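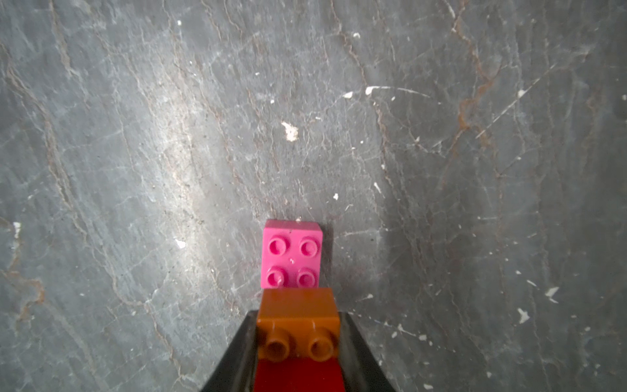
Can a Machine Pick Up After Us Yet?

Jan 7, 2019

By Willy Koster

My short answer is that a machine can do a piece of the job, and the piece is smaller than the ads want you to think.

I spent eleven years on the packing floor at Briner before I moved to a desk, where I now close Jira tickets about other people's machines. On the floor we had a case sealer that ran all day and hardly ever stopped. It did one thing to one size of box. When the box changed, a man with a wrench changed the machine. That is automation as most shops know it, and it works fine.

A house is a different kind of place. Take toy bricks. A four-year-old can pick up an orange brick and set it against a pink one without thinking about it. For two robot fingers the same job is a matter of small distances. Hold the brick a little crooked and the studs won't line up. Squeeze too low and the fingers hit the neighbor. I can feel when a brick is seated. A machine has to be given some way to know that, and a camera close to the fingers only gets you part of the way.

Then there is the matter of everything else on the floor. Nobody's living room is all bricks. A plush dog gives when you grab it. An alarm clock doesn't, and it falls over. A glasses case lies at whatever angle it was dropped. Each one asks for a different grip, and a person switches between them without noticing there was a switch.
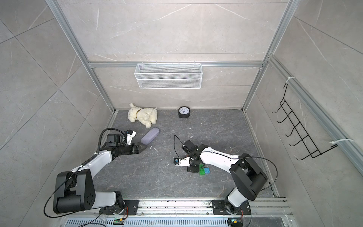
Would a second arm fix it?

It helps with some chores, such as holding a thing still while the other hand works on it. It also gives the machine one more thing to bump into, so the planning gets harder.

My sister-in-law works at Maes, where they looked at buying an arm from Olteo to sort returned goods. The quote was 67 pages long. The part she cared about was on page 2, where it said the items had to arrive one at a time, facing up. Her returns come in a heap. They kept the two people they had on that bench, and I think they were right to.

I don't say this to run the machines down. Sorting a heap is worth money to a shop, and somebody will get it working well enough to pay for itself. I expect that to happen on shop floors first, where you can limit what comes down the line and where a dropped item costs less than a stopped shift. Homes will come later -- much later, if the thing also has to be cheap and safe around a toddler.

What I would ask a seller is plain. Show me the machine on a mess it hasn't met before. Let me put the things down myself, and leave it running through lunch.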